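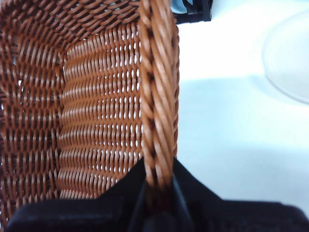 **Raimonds Baranauskienė**
Integration technician, Bernport
Section 2 of the site guide to the Navaratnam gripper kit, November 2019

## 2. Teaching a rim grasp on woven baskets

The vendor's quick-start card gives this job four lines and calls it "automatic rim detection." I would not plan a shift around that phrase. The kit will find a rim on a smooth plastic tote. On woven goods you should expect to teach the grasp by hand, and the steps below assume you will.

They apply to a basket with a thick twisted rim and open weave, gripped with one finger on each side of the rim. For flat-rimmed trays, use Section 3.

### Before you start

- Finish the wrist camera calibration in Section 1. If the arm has been bumped, do it again, whatever the status light says.
- Clear the approach path. Plates and stands can stay on the table if they are outside the lift area, but the software does not know how fragile they are.
- Set arm speed to the lowest setting. The factory default is too fast for teaching.

### Steps

1. Put the basket on the table with the opening up and one side of the rim facing the arm. Empty it. The brochure shows a full one, and I have not been able to learn what was in it.
2. Open the gripper fully and jog the arm until the camera looks down into the basket.
3. Turn off **Auto Exposure**. A white table pulls the exposure around, and the inside of a brown basket goes dark when it does. Set the exposure by hand until you can make out the weave on the inner walls, even if the tabletop washes out.
4. Lower the gripper so that one finger is inside the basket and the other outside, with the rim between them. Stay off the corners.
5. Check the view. You want the rim running down between the two fingers. It will look soft this close to the lens. Do not chase focus on it; use the far wall of the basket as your reference.
6. Close the gripper in small steps. Stop at first contact, then go up one force level and no more.
7. Press **Save Grasp** and type a name. The suggested names are all versions of "Grasp_New," so type your own.
8. Raise the arm slowly until the basket just leaves the table. Hold it there and watch for tilt.
9. Lower, open, back off, and run the saved grasp 2 more times before you trust it.

> **CAUTION:** Keep your hands out of the basket while the gripper is powered. The soft-stop feature is described as "people-safe" on the box. I found no test report behind that claim, so treat it as a convenience and use the stop button.

> **CAUTION:** Do not lift a loaded basket by one side of the rim. It will swing, and the kit has no way of correcting for swing.

### Notes

**Light through the weave.** Gaps in the wall let the table show through as small bright spots. The edge finder may take a row of these for the rim. If the green outline lands on the wall, delete it and draw the rim line yourself in **Edit > Manual Edge**.

**Twisted rims.** The ridges give the fingers something to catch on, and they also mean the contact point shifts if the basket is turned. Mark its position on the table with tape.

**The success counter.** It adds one each time the gripper closes on something. It does not check that the something was lifted. The sales sheet from Rituria quotes 1,000 grasps, and I would like to know which kind.

**Finger pads.** Look them over every 100 cycles. The printed schedule says 200, but I don't care to find a bad pad while a basket is in the air.

### If the grasp fails

| What you see | What to try |
|---|---|
| Fingers close above the rim | Lower the approach point and save again |
| Basket tilts on lift | Move the grasp toward the middle of the side |
| Rim slips out | Check the pads, then raise force by one level |
| "Object Not Suitable" | Switch to manual edge; the message also comes up for suitable objects |

Support calls go to the Cemholm office. Have the log file ready before you call, or the first thing they will ask you to do is restart the controller.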